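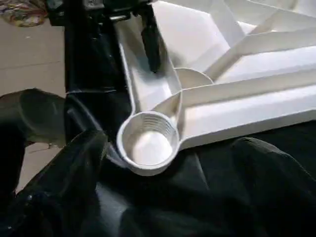 Ronaldo Galang

Drirneck 双臂示教采集台

Drirneck 是一套面向模仿学习的双臂示教数据采集设备,由 Heywood 设计和组装,采集软件为 Pemgate。设备用于记录操作员通过主手控制两条机械臂完成装配、取放、对位等动作的全过程,输出多路图像、关节状态和夹爪状态同步对齐的轨迹数据。本页说明适用于现行硬件版本,内容更新至2024年12月。

适用范围

Drirneck 适合采集需要双手配合、接触较多的桌面及近地面任务,典型对象为中等尺寸的塑料件组装。现有任务模板共12个,其中使用最多的是推车类产品的装配:底框就位、立杆插入、螺纹旋合、层板安装。此类零件尺寸较大,形状规则,但表面多为同色哑光塑料,槽、筋、套筒之间对比度低,单路俯视相机很难同时看清夹爪指尖与螺纹口。Drirneck 为每只夹爪配一路腕部相机,与头部相机共同构成三路图像,主要针对的就是这种情况。

以下用途不建议选用本设备:高速分拣;需要力矩闭环指标的精密压装;液体操作;工件重量超过机械臂额定负载的搬运。额定负载以随机铭牌为准。

系统组成

从动端为两条多关节机械臂,末端安装平行夹爪。主动端为两只与从动臂同构的主手,操作员握持主手末端,从动臂按关节角一一跟随。主手不带力反馈,操作员依靠目视和主手自身的阻尼判断接触状态。新操作员在前几次练习中普遍会夹得过紧,软件提供夹爪闭合电流上限,建议练习阶段设为低档。

夹爪指尖可更换。标准件为窄型指尖,末端倒圆,可以伸入较窄的槽道。另有宽型指尖,接触面较大,夹持圆杆时稳定一些,但进不了窄槽。两种指尖混用时必须在 Pemgate 中分别登记,左右夹爪各登记一次。指尖型号未登记的轨迹可以录制,导出时会被标为“末端未知”,多数训练脚本会直接跳过。

头部相机安装在立柱横梁上,俯角可调,锁紧后用附带的标定板标定。腕部相机模块型号为 Gritgate,体积小,固定在夹爪一侧,焦距固定。模块离夹爪很近,手指、夹爪外壳和臂身都会进入视野,这部分像素在训练时应保留。早期用户有裁切腕部图像以去除夹爪的做法,裁切后策略在接近目标的最后一段容易偏斜,现已不推荐。

采集主机随设备提供,本地盘为 8 TB。三路图像默认以压缩格式写入,本地盘写满前系统会提示,但不会自动删除旧数据。

工作面

工作面铺黑色软质衬垫。衬垫有两个作用:保护工件表面,以及在白色工件与背景之间形成稳定的明暗边界。绗缝垫和平纹布都可以使用,绗缝垫不易滑移,平纹布容易起皱,褶皱形状在各条轨迹之间会有变化。若训练目标包含对背景变化的适应能力,可以有意更换衬垫;若只验证动作本身,宜固定一种。

衬垫颜色与黑色夹爪指尖接近,指尖离开工件后在腕部图像中不易辨认。遇到依赖指尖位置标注的任务,可以改用浅色指尖套。指尖套会增加少量厚度,更换后应重做夹爪零位。

背景没有强制要求。设备可以放在普通房间里,柜子、架子、抽屉一类陈设留在视野内不影响采集。需要避免的是背景中有持续运动的物体,以及正对镜头的强光源。

采集流程

每个任务以一份任务单开始。任务单规定初始摆放、目标状态、允许的中间步骤和终止条件。以推车底框与立杆的装配为例,初始状态规定底框的朝向范围、立杆的放置区域以及螺纹套的预装状态;目标状态规定哪一根立杆须在哪一角就位,以及是否需要旋紧。任务单不规定由哪只手先动,除非该项本身就是研究内容。

操作员开始录制前,双臂回到准备位,夹爪张开。按下踏板后录制开始,再次按下结束。结束后系统弹出评定界面,操作员选择“完成”“部分完成”或“放弃”。“放弃”的轨迹不会被删除,单独存放,可用于失败检测模型。

装配任务中,左臂通常负责固定底框边沿,右臂负责立杆根部。两臂分工在同一批次内应保持一致,换手作为单独批次录制。混在一起的数据可以训练,但动作分布呈双峰,简单的回归式策略容易在两种做法之间取平均,结果两只手都不到位。

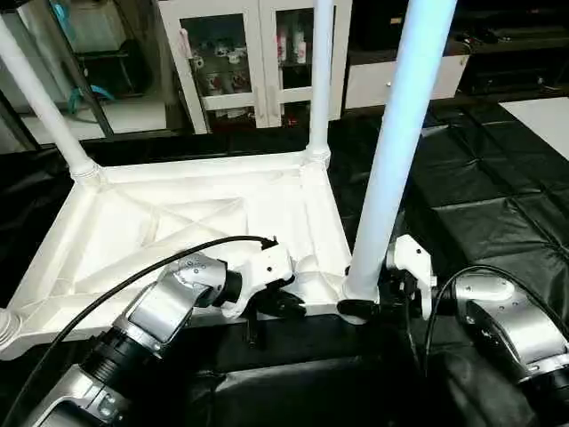
固定底框的一侧夹爪在整段动作中应保持闭合,中途松开再夹会在轨迹中留下一次多余的位置跳变。如确需重夹,操作员应先将另一只手停住,待重夹完成再继续。Pemgate 会自动检测夹爪开合次数,超出任务单上限的轨迹在列表中以灰色显示,由复核人员决定去留。

立杆插入的难点在于最后一小段对位。操作员往往会侧头去看插口,而从动端的头部相机不会跟着转动。操作员用肉眼得到的信息如果相机没有拍到,这条轨迹对模型来说就缺少依据。为此 Pemgate 提供“仅图像操作”模式:操作员只看显示器上的三路画面,不直接看工作面。该模式下单条轨迹用时明显变长,放弃率也更高,但得到的动作与图像内容更一致。建议在正式批次中至少安排一部分轨迹采用该模式,并在批次备注中写明。

线缆管理

机械臂和夹爪的外露线缆采用弧形余量走线,从臂身上方绕至夹爪。余量过短会限制腕部旋转,过长则会垂到工件上方并遮挡腕部相机。安装完成后,应让每条臂走一遍全范围动作,确认线缆不拉紧、不勾挂。线缆进入图像属于正常情况,但同一批次内走线形态应固定,中途重新绑扎需另开批次。

扎带不要打在关节旋转部位上。安装手册旧版插图把一处扎带画在腕关节上,以本页为准。

数据格式

每条轨迹为一个独立目录,包含三路视频、一份状态文件和一份元数据。元数据固定为11个字段:任务编号、批次编号、操作员代号、设备编号、左指尖型号、右指尖型号、相机标定版本、衬垫类型、操作模式、评定结果、备注。除备注外均为必填。

状态文件按统一时钟记录双臂关节角、关节速度、夹爪开度、夹爪电流和主手指令。主手指令与从动臂实际位置分开保存。训练时以哪一个作为动作标签由用户决定:用主手指令,策略会保留操作员在接触时“压过头”的意图,夹持较牢;用实际位置,轨迹较平滑,但夹爪常常刚碰到工件就停住。夹爪通道建议使用主手指令。

图像时间戳取自相机曝光时刻,软件在导出时按最近邻对齐,不做插值。丢帧处保留空位标记,不以前一帧填充。需要连续帧的用户可在导出脚本中自行处理。

导出支持按任务、批次、评定结果筛选。导出文件附带一份清单,列出被跳过的轨迹及原因。清单为纯文本,每行一条。

光照与成像

腕部相机随手臂运动,画面亮度变化比头部相机剧烈。手臂靠近浅色工件时,白色表面占据大部分视野,自动曝光会把整幅画面压暗;转向暗色衬垫时又会抬亮,噪点随之增加。Gritgate 模块支持锁定曝光,锁定值应在夹爪位于工件上方中等高度时取得,不要在夹爪贴近工件时取值。

白平衡同样建议锁定。视野内有大面积有色物体时,自动白平衡会使白色塑料件偏色,同一工件在不同轨迹中颜色不一。混合光源条件下白色件表面局部偏蓝属于正常现象,不必后期校正,校正后的数据与部署时的图像反而不匹配。

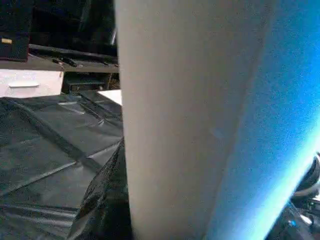
腕部相机画面:白色柱面贴近镜头,右侧为蓝色区域,右下为黑色机械部件

近距离遮挡在装配任务中很常见。夹爪靠近立杆、箱体或其他大件时,腕部画面可能有相当长的一段几乎看不到目标。此类片段不要剪除。策略在部署时会遇到同样的遮挡,训练集中没有对应样本时,容易在遮挡发生后停住或抖动。复核时只需确认另外两路中至少有一路能看到工作区域;三路同时失去目标的轨迹,按“部分完成”处理,并在备注中写明遮挡出现在哪一步。

镜头表面的指印和灰尘会造成整幅发雾。每个批次开始前用无尘布擦拭,不使用酒精以外的溶剂。镜头清洁后无需重新标定,模块拆下再装则必须重做。

批次规划

Heywood 内部以推车装配任务验证 Drirneck 时,共录制约3,000条轨迹,由多名操作员分批完成。验证从十月开始,前期数据因指尖登记不全重新整理过一次,这也是现行版本把两个指尖字段改为必填的原因。

几点经验可供参考。初始摆放的变化应尽早加入。先在固定摆放下大量录制,再补充变化样本,得到的数据比例往往失衡,模型偏向固定位置。较稳妥的做法是从第一批起就按任务单给出的范围摆放底框,由软件提示下一条的朝向,操作员照提示放置。提示以投影轮廓或屏幕叠加两种方式给出,后者精度较低,够用。

长任务建议拆分。完整装配一辆推车包含多个步骤,一条轨迹录到底,任何一步出错都会影响整条的评定。Pemgate 允许在轨迹中打分段标记,导出时可按段取用。分段标记由操作员踏板侧键触发,事后也可以在回放界面中移动。标记位置宜取在双手均不接触工件或接触状态稳定的时刻。

螺纹旋合单独列为一类。平行夹爪旋转一次的角度有限,操作员须反复夹紧、转动、松开、回位。这种循环动作中,相邻两圈的图像非常接近,仅凭单帧难以判断已经旋了几圈。训练这类动作时应给模型输入一定长度的历史,或者把“旋紧”拆为独立的子任务,用夹爪电流判断终止。Drirneck 记录的夹爪电流未经滤波,起动瞬间有尖峰,设阈值时应避开。

操作员轮换也应写进计划。不同人的动作节奏差别很大,有人习惯先粗略靠近再慢慢修正,有人从一开始就沿近似直线走。两种都可用,但某一人的数据占比过高时,模型会明显带上那个人的停顿。元数据中的操作员代号就是为检查这一点设置的,代号不得与真实姓名对应保存在同一台主机上。

安装与标定

设备需放置在平整硬质地面。立柱底座有调平脚,调平后锁紧。两臂底座的间距出厂时已设定,用户可以在导轨上移动,移动后须重做双臂相对标定。标定程序在 Pemgate 的“维护”菜单内,依次完成关节零位、夹爪零位、头部相机、左右腕部相机。任何一项中断,后续项目不可执行。

标定结果写入版本号。旧轨迹沿用旧版本号,不会被新结果覆盖。

开机后电机需要低速运行一段时间再进入正式采集,冷机状态下主手阻尼偏大,从动臂跟随有可感知的滞后。

安全说明

急停按钮共两处,一处在操作员座位旁,一处在工作面前侧。急停后双臂断电并由抱闸保持,夹爪不会自动张开,被夹持的工件需手动旋开夹爪侧面的释放螺钉取下。录制期间任何人不得将手伸入工作面。摆放工件时必须先切换到“摆放”状态,此状态下从动臂不响应主手。

供货内容

标准配置包括双从动臂、双主手、立柱与横梁、头部相机、两只 Gritgate 腕部相机模块、窄型指尖、衬垫、踏板、采集主机和 Pemgate 使用许可。宽型指尖、浅色指尖套、投影提示组件为选配。推车零件及其他任务工件不在供货范围内,由用户自备。

相机模块和指尖属于易损件,可单独订购。订购时请提供设备编号与现用标定版本号,旧型夹爪的安装孔位与现行指尖不通用,需另配转接片。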